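Zustura Segment 2.1: review of an episode segmentation tool
Posted 25/10/2024
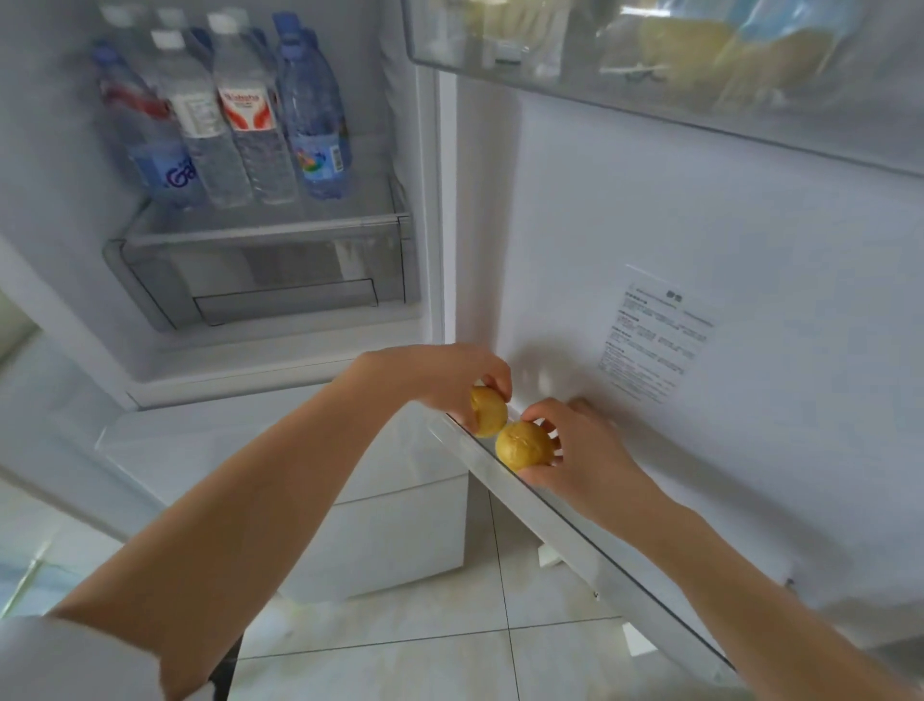

Does Zustura need a GPU to label head-camera video?
Labeling runs on CPU. A GPU shortens the first indexing pass and has no effect after that.

We tested the tool on 468 household episodes, using the same split we used for Cosgrove in August. Fridge work is the hard part of that set: clear shelves, clear bins, white liners, and small objects held close together. With one potato in each hand, nearly touching, the tracker kept separate left and right IDs in most clips. Cosgrove tended to merge them. Clear water bottles crowded on a glass shelf were worse, and the masks bled from one bottle into the next unless the cap was used as the seed point.

Segment boundaries landed within 20 frames of our hand labels in 66 percent of cases. Reach and grasp were reliable. Release was late whenever the hand stayed near the object.

Export to the Tronau planner format works, but wrist poses are written in camera coordinates and the manual omits this. Projects over 3,000 clips load slowly. Undo does not cover ID swaps.

Tested on a Sadeck workstation, Linux build. Recommended for two-handed data. For single-arm tabletop sets, Cosgrove is faster and costs less.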